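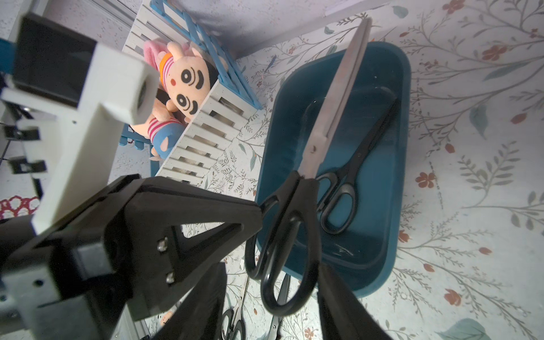
Fig. 1. Scissors and the teal tray, floral tabletop.

Shared Tools in the Craft Corner
Project report, Edumville, August

1. Why scissors

Our group picked the craft corner because everyone complains about it. Main complaint: you need scissors, there are none, then later they're under the paper scraps. Asked 20 people which tool they lose most. Scissors won easily, glue sticks second.

2. What we did

One tray for cutting tools only. Rounded corners, raised rim, so things don't slide off the table. Before this everything lived in a Lutden drawer unit, mixed in with tape and string and dried out markers.

Rule was simple. Take a pair, use it, close the blades, put it back in the tray. No pens in the tray. We had to repeat the pens part a lot.

Kept a paper log next to it, one line per use. Log ran until we had 51 lines, then the sheet was full and we stopped.

3. Results

Of the 51 uses, most ended with the scissors back in the tray. Didn't get an exact number, some lines are unreadable and two pages got glued together (sorry). Long blades got used for fabric and wrapping paper. For small cutting people still wanted short ones, and we didnt have enough.

The glossy inside wipes clean fast. Glue comes off with a damp cloth. Better than the drawer, wich never got cleaned at all.

4. Problems

- Tray moves when you bump the table. Needs something under it.
- Left handed users not considered. Should of been.
- Log depends on people being honest and having a pen (see pens, section 2).

5. Next

Try a second tray for tape and glue. Budget left over is 200, so that's fine. Also want to write on the handles which table they belong to, paint marker probably.

Sources: class notes, Jultasum storage handout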